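Paltetti Drinkware Support
Ticket: Cream bottle, pink drink tastes of metal and lid drips when bottle is on its side
Product: Erlow insulated bottle, cream, screw lid
Status: Closed
Opened by: Benvinda Arruda
Handled by: Gonçalo Neves

Benvinda Arruda, Friday, 8:10 a.m.

I have two problems with my Erlow bottle and I am putting them in one ticket because they may be related.

First, the drink I put in it comes out tasting of metal. I use Vesitz berry powder mixed with tap water. It is fine in a glass. After a morning in the bottle it has a sharp taste at the back of the tongue, and the smell when I open the lid is a bit sour. Plain water is better but still not right.

Second, the lid drips if the bottle lies on its side in my bag. It is a slow drip. I get a sticky ring under the lid and a pink spot on whatever is next to it. Standing up, nothing comes out.

I have had the bottle since March. I wash it by hand most evenings with dish soap and a long brush. The lid goes in the top rack of the dishwasher.

Gonçalo Neves, Friday, 9:25 a.m.

Thank you for the details. Please answer these when you can:

Does the lid have its rubber ring in place, and have you ever taken the ring out to clean under it?
How long does the drink normally sit in the bottle?
Has the bottle been dropped, or does it rock when you stand it on a flat surface?
Has bleach or a chlorine tablet ever been used in it?

Please also send a photo of the bottle standing on a flat surface with the lid off. If you have some of the drink poured out in a cup, include that too.

Benvinda Arruda, Friday, 10:40 a.m.

The ring is there. I have never taken it out. I didn't know it came out.

The drink sits from 7 in the morning until I finish it, so up to nearly 8 hours. On a slow day it stays in there until I get home.

No drops that I know of. It doesn't rock. No bleach.

Photo attached with the lid off. The cup is one of ours from the kitchen and I only left a little in it.

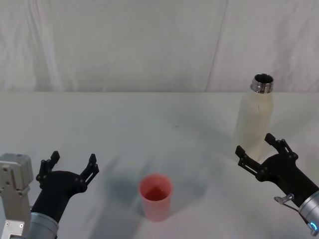 Attachment 1: bottle with lid off, pink cup with a little of the drink in the bottom.

The cup is pink too, so don't go by the color of the drink. In a clear glass it is more of a light red.

Gonçalo Neves, Friday, 11:15 a.m.

Thanks. I can see the bottle is upright and the neck is open, but I can't judge the inside or the threads from that distance, so let's go by testing. Please do these in order and write down what happens at each one.

1. Take the rubber ring out of the lid. Use the handle of a teaspoon or a wooden toothpick. Don't use a knife. Look at the groove and at both sides of the ring.

2. Wash the ring and lid in warm soapy water and scrub the groove with an old toothbrush. Let both dry fully before you put them back together.

3. Put a tablespoon of baking soda in the bottle, fill it with hot tap water to just below the threads, and leave it overnight with the lid off. Rinse until the water is clear.

4. Fill with plain cold water, close it, and leave it for two hours. Taste the water from a glass.

5. Dry the outside, lay the bottle on its side on a paper towel, and leave it for two hours with the lid on hand tight.

Don't put the berry drink in it until you have done 4 and 5.

Benvinda Arruda, 7:50 p.m.

Step 1 done. The ring was harder to get out than I expected. There was a brown-pink film in the groove all the way around, and the underside of the ring was slimy. That is where the smell is coming from, or at least most of it.

Step 2 done. It took two goes with the toothbrush. Everything is drying on the rack. I am setting up the baking soda now.

One question. The instructions that came in the box say to wash the lid after every use but they don't mention the ring. Is there a page that shows it?

Gonçalo Neves, 8:05 p.m.

There is a care page but it shows the older Yule lid, where the ring sits on the outside. Yours is on the inside. I have passed that on to the people who do the care pages. For now, take the ring out once a week if you only use water, and every time if you use a powder or juice.

Benvinda Arruda, next day, 1:30 p.m.

Results.

Step 3: soaked overnight, rinsed four times. The water came out a little cloudy the first time and clear after that.

Step 4: no metal taste. I had my sister taste it as well, without telling her which glass it was from, and she couldn't pick it out from tap water.

Step 5: still drips, but less. There was one damp spot on the paper towel the size of a small coin. Before this it would have been soaked.

Also, while I had it out I noticed marks on the outside, on the front about halfway up. Small dark specks and some thin scratches.
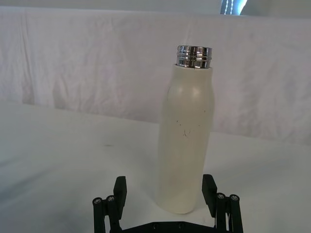
I have tried dish soap and a soft cloth on them and they are the same as before. I'm not asking for a replacement over marks, I just want to know whether the coating is coming off and whether I should stop using the bottle.

Gonçalo Neves, 2:20 p.m.

On the taste: I am treating that as solved. Acidic drinks left for most of a day will pick up whatever is under the ring. Try to keep the berry drink to a morning, and rinse the bottle as soon as it is empty.

On the marks: run a fingernail lightly over them. If your nail slides across, they are on the surface. If it catches, the coating is scratched. Either way the coating is on the outside only and doesn't touch the drink, so you can keep using the bottle. For surface marks, make a paste of baking soda and water, rub gently with a damp cloth for a minute, and wipe off. Don't use steel wool or a scouring pad, as both will dull the finish.

On the drip: check the ring again. It has a flat side and a side with a raised lip. The lip has to face down toward the bottle. If it was put back upside down after washing, you get a slow leak just like the one you describe. Wipe the threads on the neck too. Dried powder there stops the lid from closing all the way.

Benvinda Arruda, 4:45 p.m.

The ring was upside down. I turned it over and wiped the threads with a damp cloth. There was some grit on the cloth afterward, which I take to be powder.

Did the side test again for two hours. Paper towel completely dry. Then I left it on its side in the sink while I made dinner and it was still dry.

Marks: nail slides over the specks. It catches a little on one of the scratches. The paste took off a couple of the smaller specks and did nothing for the scratches. I can live with that.

I may order a spare ring since this one looks a bit stretched. Are they sold separately?

Gonçalo Neves, 5:00 p.m.

Yes, under spare parts, sold in packs of two. Choose "inner ring, screw lid." The Yule ring is wider and won't seat in your lid, so check the name before you order. I am sending you one pack at no charge, as the care page didn't cover your lid.

Closing this ticket. If the drip comes back with the new ring fitted, reply here and it will reopen.

Resolution notes
Taste: residue under inner lid ring. Cleared by ring removal, scrub and overnight baking soda soak.
Drip: ring refitted upside down, powder on neck threads. Cleared. Original drip probably from the film under the ring, not confirmed.
Exterior marks: cosmetic. Some removed with paste. No action.
Follow-up: care page to show inner ring. Spare ring pack sent.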